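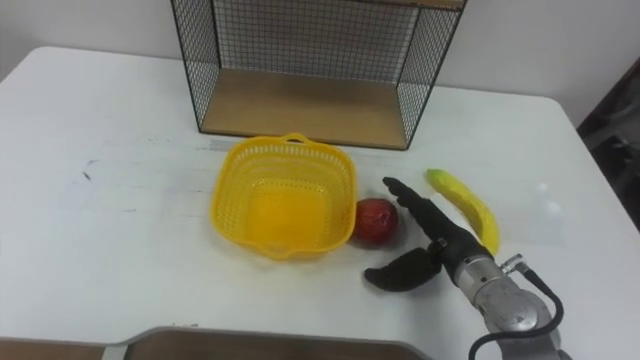 Arsen Kravchuk would drop the fruit task from the teleop set altogether. His argument, left on Friday's page: the apple and the banana teach the policy two grasps but only one place, and we would get more per hour out of anything with a lid or a hinge. Noted. I want the set finished before deciding, for the reason under "Pauses" below.

Friday, afternoon block

Task as written on the sheet: apple into yellow basket, banana into yellow basket, arm back to rest. Basket stays in front of the wire shelf. The shelf variant (basket lifted by the handle and set on the bottom board) is a separate task with its own label, do not mix.

Operator: Sadia K. first half, me second half. Amna on the log. Leader arm is the Mosness, gains unchanged from last week. Recording through Clusen, same config as the morning.

Episodes kept: 51. Discarded: 14. Running total for the set is 1,675, counting the April ones that Naheed relabeled.

Discards, by cause as Amna wrote them down:
Finger closed on the basket rim during the apple release, most of them. The operator comes in too low, the broad lower finger catches the lattice and the basket drags.
Banana rotated in the grasp and landed across the rim.
Leader arm dropped out of sync, 3 episodes in a row. Restarted Clusen, did not come back. Cause not found.

Approach

The apple goes best with the fingers opened wide early, well before the hand is down at table height. If the operator opens late, the long finger touches first and the apple rolls. Sadia K. opens early without thinking about it. I don't, and it shows in the traces: my approach has a flat spot where I stop to open the hand. Either style is acceptable for training, but mixed half and half they gave us the hesitation in the Ham checkpoint, where the arm stopped above the apple and opened and closed twice before committing. From the next block on, open during the swing, all operators.

For the banana, grasp across the middle, wrist turned to match its long axis. Grasping near the stem works for the pick and fails at the release.

Pauses

Sadia Pirzada asked whether we trim the idle frames at the start of an episode. Currently we don't. I ran the trimmed and untrimmed versions against each other on the older data and the trimmed policy starts faster but misses the apple more often when it is placed close to the basket. My guess is that the idle frames were giving it a clean look at the layout before the arm gets into view. This is the part I want the full set for, Arsen. Two objects with different shapes and one fixed target is about as simple as we can make it and still see the effect.

Layout before an episode

1. Basket in front of the shelf, empty, one handle toward the shelf and the other toward the operator.
2. Apple to the right of the basket. Vary the gap between episodes, from almost touching to a short space.
3. Banana right of the apple, stem toward the wall. Vary the angle a little.
4. Arm out of the head camera's view, then start recording. Check the preview once the arm has stopped moving.
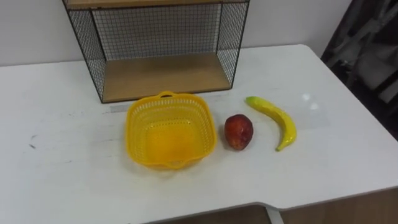
5. Call "go" and wait for Amna to repeat it. The log timestamp comes from her key press — if she is away from the desk, don't start.
6. On a failed grasp, one retry inside the same episode. Second failure, stop and discard.

Open items

Sync dropout on the Mosness. Swap the cable first, then ask Flotetti for the driver log format.
Lower the speed cap for the last part of the release and see if the rim catches go down. Try it on the apple only.
Naheed to check that the shelf variant has not leaked into this label. I found one this morning.
Reply to Arsen about the hinge task. He can have the Tuesday slot if the fixture is ready.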